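Haushaltshelfer mit Greifarm: so planen Sie die Anschaffung, ohne dass die Küchenkasse leer ist

Tipps für Küche und Haushalt, Stand 22.05.2024
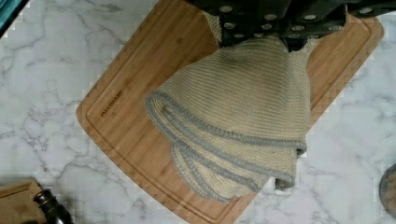 Wer mit dem Gedanken spielt, sich einen Greifarm in die Küche zu holen, fängt meistens beim Preis an, und das kann ich gut verstehen, mir ging es ja genauso. Als ich die Angebote nebeneinander auf dem Küchentisch liegen hatte, stand beim Vimov ein Betrag von 1361 Euro und beim Asuvine einer von 1509 Euro, und natürlich habe ich erst einmal nur auf diese beiden Zahlen gestarrt. Viel mehr gebracht hat mir am Ende ein Zettel mit den Handgriffen, die bei uns wirklich jeden Tag anfallen. Ganz oben stand das Geschirrtuch, und zwar eines von der gerippten, beigen Sorte mit blaugrauem Rand. An einer Stelle gefasst, fällt so ein Tuch in mehreren Lagen herunter, und die Falten reichen schnell bis auf das Schneidebrett. Notieren Sie sich also zu jedem Stück, wie viel Platz es nach unten braucht, wenn es hochgehoben wird! Daraus ergibt sich die Hubhöhe, die Sie beim Händler erfragen sollten.

Was außer dem Gerät noch Geld kostet

Im Angebot steht fast immer nur der Arm mit einem einfachen Greifer. Bei mir kamen dann noch dazu:

Ersatzbacken für den Greifer, 40 Euro das Paar
eine Halterung, die zur Arbeitsplatte passt
eine Steckdosenleiste mit Schalter
die Anlieferung, falls Sie (wie wir) im vierten Stock wohnen

Ich lege seitdem für jede größere Anschaffung 15 Prozent vom Kaufpreis zusätzlich zurück. Das klingt erst einmal nach viel, aber es schläft sich wirklich besser, und was übrig bleibt, wandert bei uns in die Dose für die nächste Pfanne.

Die Arbeitsplatte gehört mit in die Planung

Messen Sie die freie Fläche bitte so aus, wie sie im Alltag aussieht, also mit Brett, Flaschen und allem, was bei Ihnen eben herumsteht. Ich hatte beim ersten Mal schön alles weggeräumt und mich gefreut, wie viel Platz wir haben, und am Abend war davon nur noch die Hälfte übrig. Bei Steinplatten lohnt ein Anruf beim Küchenbauer, ob dort gebohrt werden darf. Eine Klemme ist oft die günstigere Lösung, und man bekommt sie auch wieder ab, wenn man umzieht.

Vor dem Kauf ausprobieren

Bei Florkulwood kann man Geräte für ein paar Tage mieten, und die Miete wird beim Kauf angerechnet. Nehmen Sie zum Üben Ihre eigenen Tücher und Ihr eigenes Brett, die Vorführstücke im Laden sind meistens hübsch glatt und lassen sich viel zu leicht greifen. Dünne und dicke Stoffe bitte beide testen. Lassen Sie sich auch gleich zeigen, wie man die Backen sauber macht, denn Krümel und Fett setzen sich gern in die kleinen Ritzen.

Und fragen Sie nach der Wartung! Escobedo bietet einen Vertrag mit jährlicher Durchsicht an, den ich im ersten Jahr noch nicht genommen habe, weil die Garantie ja läuft. Den Termin zum Nachdenken habe ich mir für Mai in den Küchenkalender geschrieben.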